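Ginidley coat appeal - drop-off extended

Winter coat collection now runs an extra week, organiser Ashley Sowerby said on Sunday. Target is 300 coats, 200 in so far. Quilted and padded jackets most wanted, adult sizes escpecially. 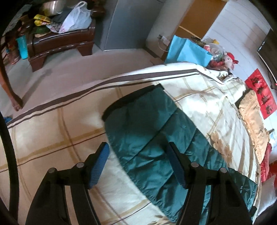
What state should a coat be in? Clean, dry, zip working - check the pockets before you fold it.

Bags to the Kesteo shop, side door, by 3pm. No duvets or pillows please, theres no room to store them. Randi Aasen is taking calls about collections from home.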